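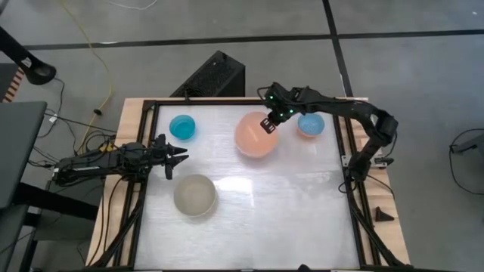 *그릇 네 개 올려놓고 양팔 위치 맞추는 중*

드디어 팔 두 개가 한 테이블에 올라갔다!! 지난 글에서 왼팔만 달아 놓고 "다음 주면 끝나요"라고 썼던 사람이 바로 접니다. 네, 한 달 넘게 걸렸어요. 댓글로 재촉해 주신 분들 덕분에(?) 그래도 8월은 안 넘겼습니다.

작업 장소는 여전히 공동 작업실 Rantala다. 집에서 하려다가 포기한 이야기는 예전에 썼으니까 짧게만 쓰면, 방바닥에 저 테이블을 놓으면 침대에 갈 수가 없다. 작업실은 바닥이 콘크리트라 뭘 떨어뜨려도 마음이 편하고(부품은 안 편하겠지만), 검은 테이프로 줄을 그어 놔서 테이블을 옮겼다가도 대충 원래 자리를 찾을 수 있다.

## 오른팔 브래킷 이야기

이번에 시간을 제일 많이 잡아먹은 게 오른팔 고정이었다. 왼팔은 한 번에 됐는데 오른팔은 같은 방식으로 조여도 팔을 뻗을 때마다 받침이 아주 살짝 들렸다. 진짜 살짝. 눈으로는 모르겠는데 그리퍼 끝에서 보면 그릇 테두리를 비껴갈 만큼이었다. 처음에는 당연히 내 코드가 문제인 줄 알고 이틀 동안 캘리브레이션 값만 만졌다... 이틀...

결국 옆자리에서 선반을 짜던 Cosimo Messina가 와서 테이블 모서리를 손으로 꾹 눌러 보더니 "이거 나무가 먹는데?" 하고 갔다. 클램프가 물고 있는 부분의 나무가 눌려서 조금씩 풀리고 있었던 거다. 클램프를 풀고, 물리는 위치를 옆으로 옮기고, 금속 브래킷을 다시 잡아서 조였다. 그랬더니 442번 반복 동작을 돌리는 동안 한 번도 안 틀어졌다. 이틀 치 캘리브레이션 값은 전부 지웠다. 안녕.

## 왜 하필 그릇이냐면

컵으로 하라는 분도 있었고 블록이 쉽다는 분도 있었는데, 나는 처음부터 그릇을 하고 싶었다. 테두리를 잡을 수 있고, 겹칠 수도 있고, 나중에는 안에 뭘 담을 수도 있고! 크기가 한 가지가 아닌 것도 마음에 든다. 작은 청록색이랑 하늘색은 잡기 쉬울 것 같은데 의외로 애를 먹인다. 그리퍼 손가락이 조금만 깊게 들어가도 바닥에 닿아 버린다. 복숭아색 큰 그릇은 키가 있어서 여유가 있고, 베이지색은 넓적해서 테두리 어디를 잡느냐에 따라 기울어지는 정도가 완전히 다르다.

지금 짜 놓은 순서는 이렇다.

- 왼팔이 청록색이나 베이지색 쪽을 맡는다
- 오른팔은 복숭아색을 테두리에서 잡는다
- 둘이 가운데에서 만날 일이 생기면 무조건 오른팔이 먼저, 왼팔은 대기

마지막 규칙은 한번 세게 부딪히고 나서 생겼다. 소리가 너무 커서 작업실 사람들이 다 쳐다봤다. 다행히 손가락 끝만 긁혔고 모터는 멀쩡하다.

## 상판 반사

상판은 희끄무레한 걸로 깔았는데 약간 광이 있다. 그릇 색이 또렷하게 구분돼서 좋긴 한데, 조명이 비치면 밝은 네모가 하나 생긴다. 인식 프로그램이 이 네모를 자꾸 다섯 번째 그릇이라고 우긴다 ㅋㅋㅋ 왼팔이 진지하게 빛을 집으러 가는 걸 보고 있으면 미안해질 정도다. 일단은 너무 밝은 영역을 무시하게 해 놨고, 무광 시트를 Clanasen에 주문해 뒀다. 배송이 10일 걸린다고 한다. 길다.

## 전선은... 네

전선 정리에 대해서는 할 말이 많지만 하지 않겠다. 팔 관절에 감은 선은 그래도 신경 써서 묶은 거다. 관절이 끝까지 돌아갈 때 당기지 않게 길이를 남겨야 해서 묶고, 돌려 보고, 풀고, 다시 묶고를 반복했다. 문제는 바닥이다. 테이블 왼쪽은 검은 케이블이 그냥 한 덩어리고, 노란 선 하나만 색이 달라서 겨우 따라갈 수 있다. 다음에 선을 살 때는 꼭 색깔별로 사야지. 케이블 타이는 26개 썼는데 그중 절반은 다시 잘라 냈다.

Evaristo Costa가 테이블 밑에 다는 케이블 트레이를 하나 남겨 뒀다고 해서 다음번에 받아 오기로 했다. 프로젝트 이름도 슬슬 정해야 하는데 지금 폴더 이름은 Zindholm이다. 별 뜻은 없고, 저장하려는데 이름을 넣으라길래 아무거나 친 게 그대로 굳었다.

다음 글에서는 그릇 겹치기를 해 볼 생각이다. 작은 걸 큰 것 안에 넣는 것부터. 그리퍼 손가락에 고무를 붙일지 말지 아직 고민 중인데, 붙여 보신 분 있으면 어떤 두께로 하셨는지 댓글로 좀 알려 주세요!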